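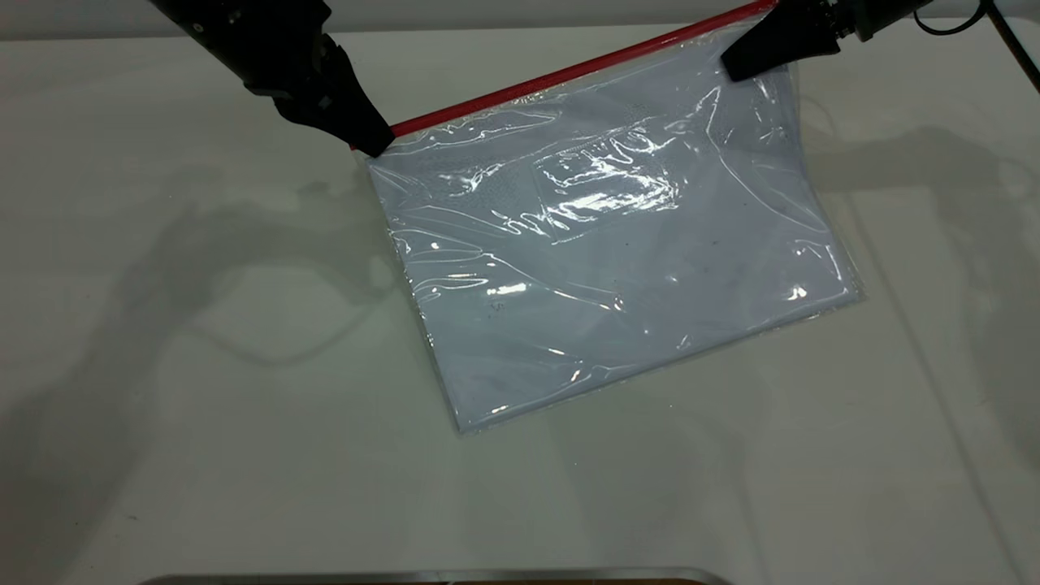

A big clear zipper bag with the red seal along the top, and something pale and folded lying flat inside.

Threads > Home & Closet > Putting winter away

Ekrem Kılıçarslan
Mar 21, 2020

1/ Okay friends, I have spent the whole morning on the linen closet and I have Opinions about zipper bags, so get a cup of tea and settle in, this is going to run a little long (you know me by now).

2/ What I love about the big clear ones with a colored seal is that you can find the opening without your glasses on. My old bags from the corner store had a see-through zipper on a see-through bag, and I'd be turning the thing over and over like a fool looking for the top!

3/ First, the folding. Lay the piece on a table, a real table, please don't do this on the bed like I did for years. Smooth it with your forearm and fold it a little narrower than the bag. A finger's width on each side is plenty. If you have to stuff it in, refold it.

4/ Then lay the bag flat too and slide the fabric in all the way to the bottom corners. The plastic will bunch up near the top and get all crinkly and shiny, and that's fine, just pull the two top corners gently away from each other until the zipper lies straight.

5/ Straight zipper first, THEN close it. I cannot tell you how many times I've run my thumb along a wavy seal, felt very proud, and found a gap in the middle the next time I opened the closet.

6/ Leave the last inch open, press the air out with your palms starting from the bottom, then finish the seal. Don't lean on it with your whole weight. My good guest sheets came out last December with creases so sharp I had to iron them twice, and I do not enjoy ironing once.

7/ Everything has to be completely dry before it goes in. Bone dry! If you're not sure, hang it over a chair until tomorrow and go do something nice with your evening.

8/ Hường Ninh asked me about labels. I write on a slip of paper and tuck it inside facing out, because marker on the plastic smears on me every time. Size of the bed, which room, done. She writes hers on masking tape and swears by it, so suit yourself.

9/ I keep 4 bags to a shelf, lying flat, heaviest on the bottom, all the seals toward the door. Standing them up like books looked lovely for one afternoon and then they all slid down in a heap.

10/ Wool blankets I still keep in cotton pillowcases, same as my mother did, and I'm not ready to be talked out of it. Tablecloths are next, once I've found where I put the long one. If you have a good way to fold something round, please tell me, I'm all ears

Contact | © 2020 Harkham | Back to top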